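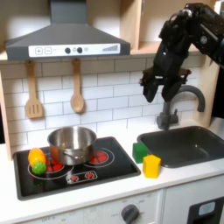 Re: [grippers] Pullness fingers vs. the Aebischer ones

> Has anyone run the Pullness fingers on small stuff for
> longer than a demo? We have the Aebischer set and it's fine
> on blocks, but it drops anything round. The Pullness page
> says 3,000 cycles before the pads need replacing, and I
> would like to hear that from a person with no stock in it.
> Also, did you ever get the Flunutska controller to stop
> sulking?

We've been at it since February, on a toy kitchen, so please picture a grown adult filing bug reports about a plastic pepper.

Short version: on the cube both sets are boring, and I mean that as praise. On the bumpy green ball the Aebischer fingers squeezed it out like a bar of soap more often than I'd like to put in writing. Pullness held on better, but they're wider, so with the ball tucked up against the pepper you tend to get both or neither.
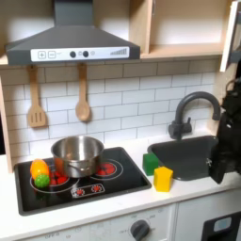

Toy kitchen, arm over by the sink. Pot, pepper and ball on the stovetop, blocks on the counter.

As for the 3,000 cycles, we're at 398 and one pad already has a shiny spot. Make of that what you will. I've written to them and received a very warm reply with a brochure attached.

The Flunutska box still sulks. It threw 207 timeouts overnight – all of them while the arm was parked. Going back to firmware 4 helped, and so did moving the Flesilau camera to its own USB port, and of course I did both at once, so don't ask me which.

I can post the logs if you want them. They're long and there's no plot.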